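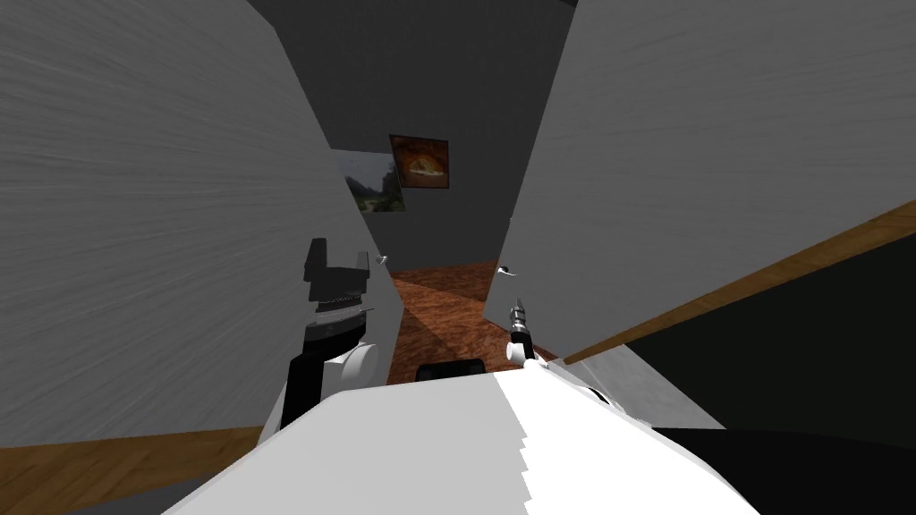

Figure 3. Head view from the simulated apartment, both arms raised, with the gap between the two gray panels ahead of the robot.

4.2 What we budgeted for, and why we simulated first

I'll be upfront that this section is mostly about money. When we started planning the Kikholm household study, our whole equipment line had to fit inside one grant year, and a two-armed mobile robot eats most of a grant year before you've bought a single spare finger. So before we signed anything we rented simulation time and ran the purchase on paper, so to speak - same body, same arms, same kind of tight spots we expected to meet in the flats at Lundden.

The passage in Figure 3 is a good example of what we were pricing. We wanted to know how much room the arms need when the base is close to walls on both sides, and whether the head camera alone gives an operator enough to go on. If it does, you can leave the wrist cameras off the order (that was my hope, I'll admit, and I had already spent the savings in my head on a second charging dock!). If it doesn't, you pay for two more cameras, two more cables that will wear out, and a bigger onboard computer to handle the extra streams.

We ran 425 trials in August, split between operators who had only the head view and operators who also had a view from the gripper. The head-only group finished 274 trials between them before we ran out of booked hours, and the rest went to the other group, so the split is lopsided and I wouldn't lean on it too hard. Still, the comments in the operator logs were pretty clear. People liked the head view for deciding where to go and disliked it for the last hand's width, when a white link or a black wrist tends to sit right on top of whatever you care about.
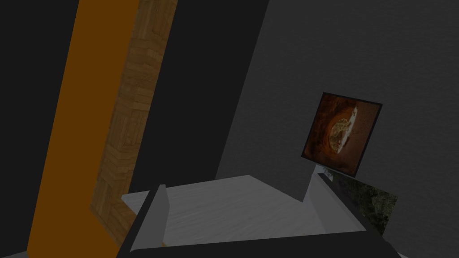
From down at the fingers you lose most of the room, but you do get both fingertips and the surface between them, and for close work that's the part you want. Dim corners were a bother in this view, and we added a small lamp for each wrist to the list. They're cheap, and I wish every line in the budget were that easy.

The order we finally sent to Smits, our supplier, had the wrist cameras in it. To pay for them we dropped the second dock and cut the spare finger sets from four to two. We also moved the service contract from full cover to parts only, which I'm still a bit nervous about - the Fleltstead group went the same way and told us to keep some 75 hours of technician time in reserve, so we wrote that in as its own line.

Two costs we missed completely on the first pass were shipping crates and floor protection. Neither shows up in a simulator, of course, and both had to come out of travel. Section 4.3 gives the full table, with the first draft of the budget next to the one we ended up submitting.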